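Firmware 2.4 or later required. Last revised 21/05/2021.

## 4. Setting up a boarding queue display

This section covers the Drunda gate display and its ticket reader as installed at intercity bus terminals. It assumes that the wall bracket is already mounted and that the terminal's network cabinet has been wired according to Section 3. For ferry piers, use Section 5.

### 4.1 Before you start

You need:

- the installer PIN from the delivery sheet
- the gate number as printed on the terminal plan
- a route file exported from Juso, version 7 or newer
- one valid paper ticket and one valid phone ticket for testing

Route files exported before April must be exported again. The older format stores departure times without the time zone, and the display rejects them with code 241.

**Caution:** Disconnect power at the cabinet before you open the rear cover. The switch on the display turns off the screen only.

### 4.2 Connecting the display

1. Feed the power and data cables through the lower opening of the bracket. Leave 300 mm of slack behind the display.
2. Connect the data cable to port A. Port B is reserved for a second display on the same gate.
3. Connect the power cable and tighten the collar by hand.
4. Close the rear cover and restore power at the cabinet. Startup takes nearly 12 minutes the first time and much less after that.
5. When the keypad screen appears, enter the installer PIN.

**Note:** If the screen shows a gate number before you have entered one, the unit was used at another terminal. Select **Service > Clear gate** and repeat step 5.

### 4.3 Loading the route file

1. Copy the route file to the root folder of an empty USB drive. Do not rename it.
2. Insert the drive and select **Routes > Load**.
3. Check the first and last departures on the list against the printed timetable.
4. Select **Accept**. The display restarts.

A route file can hold up to 800 departures. Larger terminals should split the file by destination – one file for each group of gates – and load only the part that each gate uses.

Where two operators share a gate, load the Tesow file first and the Kahraman file second. The second file adds to the first. Loading them in the other order hides the bay letter on shared departures.

### 4.4 Setting the boarding calls

Each departure has a first call, a last call and a closing time. The defaults suit reserved seating. For unreserved services, passengers start lining up well before the first call, and the chance passenger list should be opened earlier.

1. Select **Calls > Edit**.
2. Set the first call in minutes before departure.
3. Set the last call. It must be at least five minutes after the first call.
4. Switch **Chance list** on or off. When it is on, the display shows the next chance number below the destination.
5. Select **Save**.

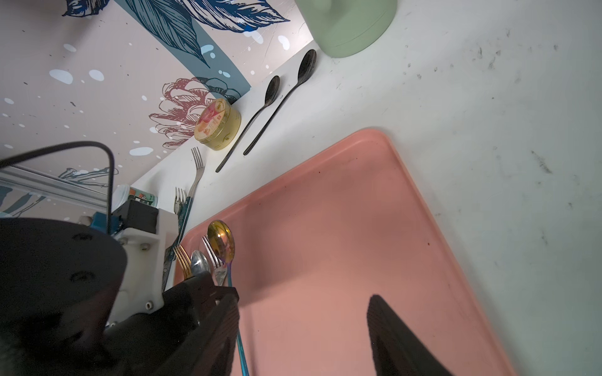

Changes to the call times apply from the next departure. A departure that is already boarding keeps its old settings until the gate closes.

### 4.5 Testing the reader

1. Select **Service > Test reader**.
2. Hold the paper ticket flat against the glass with the code facing in. The lamp turns green.
3. Repeat with the phone ticket at full screen brightness.
4. Scan the paper ticket again. The lamp turns red and the display shows *Already used*.

If the lamp stays off in step 2, clean the glass with a dry cloth and try again. If it stays off a second time, replace the reader cable before you replace the reader.

Test scans are not counted as boardings – they are removed when you leave the service menu.

Record the gate number and the test result on the delivery sheet. Send one copy to Gülizar Kılıçarslan, Terminal Systems, and leave the other in the cabinet door pocket.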